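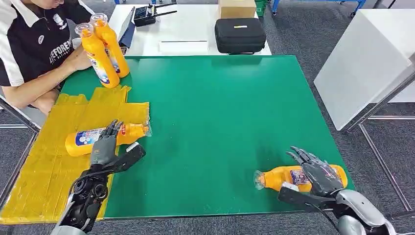 Can a plastic bottle with its cap and label still on go into the new take-back bins?
Bottles with caps and labels are accepted in the bins, but only the ones that pass a hand check will be set aside for refilling, and the rest are baled with ordinary plastic.

BACKLUND, 11/10/21 - Shoppers here are being asked once again to carry their empty bottles back to the store, and once again they are being told it will make a difference. Maybe it will. The town has heard the pitch before, and the paperwork behind this one leaves a lot of blank space.

The program is run by Istovow, a packaging company that opened its Backlund office in January. It covers plastic bottles from the kitchen and laundry shelf, the yellow ones included, and it promises that sound bottles will be sorted, washed and put back into use. Bins have gone up at 14 stores, with the largest at the Omari supermarket by the bus station. Bring in a bottle, drop it through the slot, and the company does the rest.

What "the rest" means is harder to pin down. According to the leaflet handed out at the Omari checkout, bottles are tipped onto a table, turned so the labels can be read, and checked for cracks, dents and missing caps. Bottles of the same kind are grouped together. A bottle with a clear cap goes with other clear-capped bottles, and a torn label sends it to a separate pile. All of this is done a bottle at a time.

Anyone who has spent an evening cleaning out a pantry knows how slow that is. A bottle on its side rolls. A bottle standing up gets knocked over by the one rolling. The leaflet suggests laying a sheet of plastic or a mat on the sorting table to stop this, which is sensible advice and also a hint of how much handling goes into saving one empty container.

Istovow says 87 percent of the bottles collected in its trial run were "suitable for a second life." That sounds good until you read the small print on the back page, where a second life is said to include refilling, recycling and "other recovery." The company does not break the figure down. When this paper asked how many bottles were refilled, a spokesperson sent the same leaflet again as an attachment.

Marit Eide, who teaches a household economics class at the Backlund adult school, has been following these programs for years and went through the leaflet with her students.

"A bottle that gets melted down has been recycled, and that is fine," Eide said. "We already have recycling at the curb. If that's where most of them end up, then I've walked to the store with a bag of empties for nothing."

She also had questions about the washing. Some bottles hold things you would not want traces of in the next fill, and a label is the quickest way to tell what was inside. If the label is gone, Eide wants to know who decides. The leaflet says "trained staff" and leaves it there.

The washing and refilling are supposed to be handled by Skondimex, which has a plant outside town. Skondimex confirmed that it has a contract. It would not say how many bottles have arrived, how they are cleaned, or which products will go into them. A manager at the plant said the line was "being set up" and that it was too early to discuss volumes. The bins, for the record, are already full at two of the stores we visited, so the bottles are going somewhere.

Then there is the reward. Customers who return 100 bottles get a $2 coupon. Work that out and it comes to 2 cents a bottle, and the coupon can only be spent on products in the program. Those products have not been named. A family that uses a couple of bottles of dish soap and cooking oil a month would be waiting years to collect, by which time the bins may have gone the way of the last ones.

People in Backlund will remember the last ones. A different company put green cages outside the library, took pictures with the mayor, and left. The cages stood there through a whole winter filling up with coffee cups before the town hauled them off.

To be fair to Istovow, parts of the plan are better thought out than that. The bins are indoors, so the labels stay readable. The instructions are short and the print is large. Store clerks seem to know the rules, or at least they did at Omari, where one of them fished a cracked bottle out of the slot and explained politely why it had to go in the regular trash. Keeping the caps on is also a good call. Loose caps are small, they fall through everything, and a bottle without one is close to useless for refilling.

Shoppers we spoke to were split. One man with a cart full of empties said he would rather do something than nothing. A woman behind him said she had been refilling her own bottles at the kitchen sink from a big jug since before any of this had a logo, and she did not see why she should start giving them away.

She has a point. Refilling at home skips the bin, the truck, the table, the wash line and the truck back. It needs a funnel and a dry bottle. The leaflet does not mention it anywhere.

For those who want to use the bins anyway, the rules as printed are these. Empty the bottle completely and rinse it with cold water. Let it drain. Screw the cap back on. Leave the label alone, even if it is peeling. Do not crush the bottle. Do not put bottles in tied bags, as tied bags are pulled out and thrown away unopened. Bottles that held motor oil, paint or pesticides are not accepted, whatever the color or shape.

Coupons are tracked on a paper card, stamped at the service desk. Lost cards will not be replaced.

Istovow says it will publish results from Backlund after the first season, including a separate count of bottles refilled. We asked for a date and did not get one. Eide's class has written to the company with the same request, along with a second one: that the students be allowed to stand beside the sorting table for a morning and see which pile gets bigger. They are still waiting for a reply.

Contact the newsroom | Copyright 2021, all rights reserved | Back to top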